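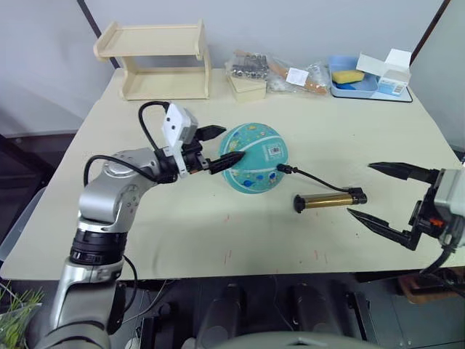 Teal ball, small cartoons, curvy white stripes.

A thread on balls that go over walls, and what they do to otherwise reasonable adults. Long one. Mute me now.

1/ I live on a terrace in Erkedbridge, built 1957, with back gardens the width of a parked van and walls just low enough for a ball to clear and just high enough for a child not to. Whoever drew that up either had no children or had several and was getting even.

2/ In our first summer I threw back everything the moment it landed. Rookie error. A ball returned in ten seconds comes over again in twenty. I was basically playing, unpaid, in a match I couldn't see.

3/ So now I do one round at teatime. Everything goes back in one go, over whichever wall seems likeliest. I have no system for working out whose is whose. The gardens sort it out among themselves, like a very slow postal service.

4/ My own childhood had the opposite arrangement. The house behind ours never gave anything back. We assumed there was a room in there, stacked to the ceiling with our footballs. When it was sold we all cycled past to have a look through the window. Carpet. A sideboard. I still feel cheated.

5/ The types, for those new to terraces. The proper football: heavy, kills plants, the owner will knock within the minute. The tennis ball: belongs to a dog, you don't want to touch it. The soft squashy one: belongs to someone under five, and the grief will be heard in Bremgate.

6/ There's also the flyaway, which weighs as much as a crisp packet, costs next to nothing from Escobar on the parade, and goes sideways the moment there's a breeze. I have seen one leave a child's foot heading north and land south. They sell them in a net by the door, next to the firelighters.

7/ Knocking etiquette has collapsed, by the way. We had to go round the front, ring the bell and say "please can we have our ball back" in a voice of total defeat. Now a small face comes up over the wall and says "ball". Just the noun. I respect the efficiency.

8/ A word about the roof of the Lanora, which was a cinema, then bingo, then carpets, then nothing. Flat roof, alley down one side, ideal wall for kicking against. When they finally sent someone up to fix the guttering last January, 173 balls came down. It was in the local paper. Front page. We are not a busy town.

9/ They laid them out in the car park for people to claim. I went to look, purely as a responsible resident. Grown men were walking up and down the rows with their hands behind their backs, like it was the Chelsea Flower Show. One was holding a burst orange football and not speaking.

10/ Did I find mine? I found one that could have been mine. Same size, same sort of grubby. I put it back. I didn't want to be the person in his forties wrestling a nine-year-old over a perished ball, and there was a queue.

11/ The unclaimed ones went to the charity shop, who didn't want them, and then to the school, who said thank you very much and put them in a shed. I give it a year before they're all back on the Lanora.

12/ Things that have come into my garden this summer and are not balls: a shuttlecock, one shoe, a sausage (cooked), half a kite, a note reading SORRY with no indication of what for. I have checked the greenhouse twice.

13/ People ask why I don't put up trellis. I priced it. The cheapest quote was £1085, plus a man sucking his teeth, and the balls would still come over, only now they'd have gained height.

14/ Also, and I'll deny this, it'd be a bit quiet. The family at number six moved away at Easter and for weeks nothing landed at all. My beans came up beautifully. I kept going out at teatime anyway and standing there with a mug.

15/ New people in now. Two kids, possibly three, they move fast. First ball over at ten past eight this morning, straight into the beans.

16/ It can wait till teatime.

Comments (4)

pottingshedblues: Ours went on the chapel roof. We told the minister it was the Methodists' fault and he said he was the Methodists.

Terrace_end_left: The sausage was us. Sorry. Barbecue tongs, it's a long story. The note wasn't.

gullwatch: 173 seems low for the Lanora. I must have put a dozen up there myself.

knitonepurlnone: Please update on the beans.

Get new threads by email. Unsubscribe whenever you like.

We use cookies to remember your settings. Accept | Manage

Contact | Report a problem | Back to top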